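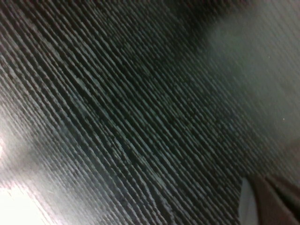 Dark ribbing, close up.

Nekden Fabric Care: Frequently Asked Questions
Last updated: 15/08/2021
Print this page | E-mail this page

Can I machine wash corduroy?
Yes. Turn it inside out, zip it up, and use cold water on the gentle cycle. The hot cycle is for people who wanted a smaller pair of pants.

What does "wale" mean?
A wale is one raised rib. The number on the tag is how many fit in an inch, so 16 wale is fine and 2 wale is a sofa.

My pants came out covered in lint. Help?
You washed them with a towel. Wash them again without the towel, then go over them with a soft clothes brush while they're still damp. Always brush along the ribs.

Can I iron it?
You can, once. Flattened ribs will sometimes come back with steam and a brush, but the shiny patch is usually yours to keep. Steam from the inside and hands off the front.

The knees have gone bald. Can you fix that?
We can patch them. We can't regrow them. Simone Vasconcelos does our repairs and charges $41 for a pair of knees, thread included. Elbows cost the same, however small you feel your elbows are.

Will the swishing noise stop?
It gets quieter after a few washes. Wider ribs are louder, so think about your job before you buy.

Do you take mail-in repairs?
From October, yes. Please wash the item first. Korkor Quartey opens the parcels and has asked us to put that in writing.

Contact Nekden | Copyright 2021 Nekden | Back to top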